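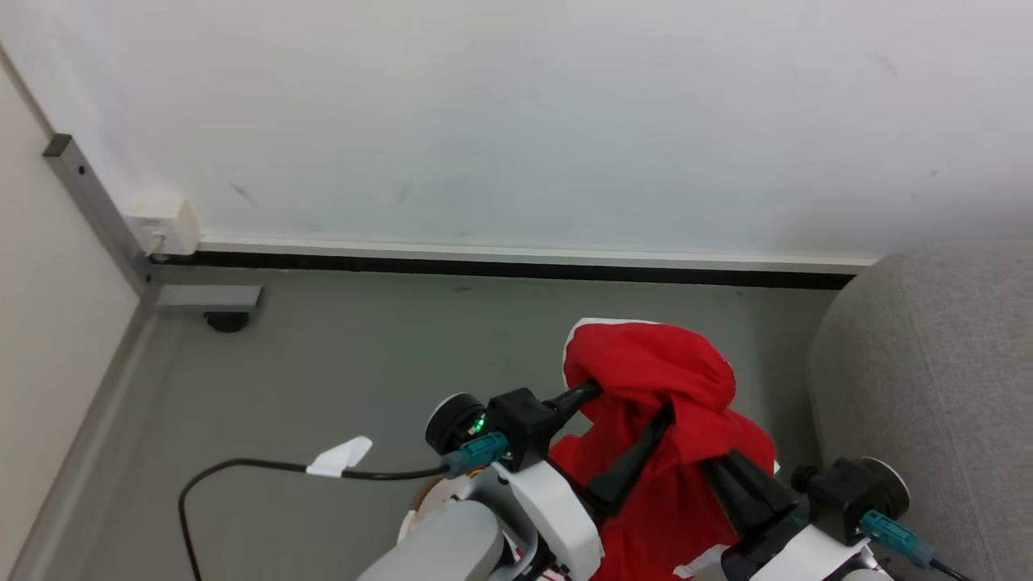 A gray rail set in the corner of a room, running diagonally down toward the floor.

How to Prepare and Maintain an Artist's Inventory

Reading time: 6 minutes

An artist's inventory is a written record of every work produced, with enough information to identify each one without doubt. Galleries, insurers, museums and heirs all depend on it. This guide is intended for painters, sculptors and printmakers who have not yet begun a record, and for assistants or family members who have been asked to put an existing body of work in order.

Before You Begin

Set aside a clean table, good daylight and a regular block of time. Two hours in the morning is usually more productive than a full day, as errors increase with fatigue. You will need a tape measure marked in both inches and centimeters, soft pencils, acid-free tags, cotton or nitrile gloves, and a notebook or laptop.

Decide at the outset where the master record will be kept. A spreadsheet is sufficient for most studios. Whatever the format, there should be one master record and only one. Copies may be printed or shared, but corrections are always entered in the master first.

Step 1. Define What Will Be Recorded

Write a short statement of scope and place it on the first page. It should say whether the inventory includes studies, sketchbooks, working proofs, unfinished pieces and works made in collaboration. Sketchbooks may be entered as single items, with the number of leaves noted. Destroyed works should be included if reliable information survives. Mark them as destroyed and give the source of the information.

Step 2. Assign Inventory Numbers

Each work receives a permanent number that is never reused, even if the work is later lost or withdrawn. A plain running number is the safest choice. Numbers that contain the medium, the series or the size of a work tend to cause trouble when one of those details is revised.

The estate of the painter and printmaker Lawal Garba, whose records were reorganized under the Mosten cataloging project, uses running numbers of four digits. Number 1406 is a woodcut that had appeared under three different titles in earlier lists. Once the number was fixed, all three titles could be kept in the entry without confusion.

For editions, give the edition as a whole one number and add a suffix for each impression. An edition of 30 would be entered as 1406/1 through 1406/30, with artist's proofs listed separately as AP1, AP2 and so on. Do not confuse the suffix with the edition number penciled on the sheet. If the two differ, record both.

Step 3. Record the Essential Details

Every entry should contain the following:

Inventory number
Title, with any former or alternate titles
Date or range of dates
Medium and support
Dimensions, height before width before depth
Signature and inscriptions, with their location
Edition details, where they apply
Present location
Ownership history
Exhibitions and publications

Transcribe inscriptions exactly as they are written, including misspellings and crossed-out words. If a word cannot be read, place a question mark in brackets. Do not supply a title from memory when the work itself carries none. Enter it as untitled, and add a descriptive phrase in brackets if this will help to identify it.

Measure paintings without the frame. For works on paper, give the size of the sheet and, for prints, the size of the plate or block as well. Sculpture is measured at its greatest extent, and the base is recorded separately if it can be removed.

Step 4. Establish Dates With Care

Dates are the part of an inventory most often challenged. Where a work is dated by the artist, copy the date and state where it appears. Where it is not, look for supporting evidence such as exhibition lists, receipts for materials, letters, and studio diaries.

Use a consistent form for uncertain dates. "Before 1990" and "1988-1990" are acceptable. A date recalled by the artist or a relative may be entered, provided the name of the person and the month of the conversation are noted beside it.

Step 5. Describe Condition

A condition note need only be a few lines long. State what is present: tears, losses, stains, lifting paint, foxing, earlier repairs. Avoid words such as "good" or "poor" unless they are followed by particulars. Add the date of the inspection and the initials of the person who made it. Where damage appears active - flaking paint or mold, for example - stop handling the work and consult a conservator.

Step 6. Label the Works

The inventory number should be on or with the work itself. On stretched canvases, tie a tag to the stretcher bar. On works on paper, write the number lightly in soft pencil on the reverse, near the lower edge. Never use adhesive labels, ballpoint pen or felt-tip marker on any original surface.

Step 7. Review the Record Each Year

Choose one month for the annual review and keep to it. October suits many studios, as it falls after the summer exhibitions have been returned. During the review, confirm the location of every work, enter sales and loans, and print a dated copy for storage at a second address.

Large inventories may be reviewed in parts. A studio holding 3000 works on paper, for instance, can divide them by drawer or by decade and complete the check over several sessions. Any work that cannot be found is marked "not located" - its entry is never deleted.

Questions concerning loans, consignment agreements and copyright are treated in separate guides.

Related guides

Writing an Artist's Biography for a Catalog
Consignment Agreements: Terms to Understand
Storing Works on Paper: The Wenico Collection
From Studio to Archive: The Jitpraphai Papers
Preparing a Loan for the Trellurel Print Biennial

Contact | Copyright and permissions | Back to top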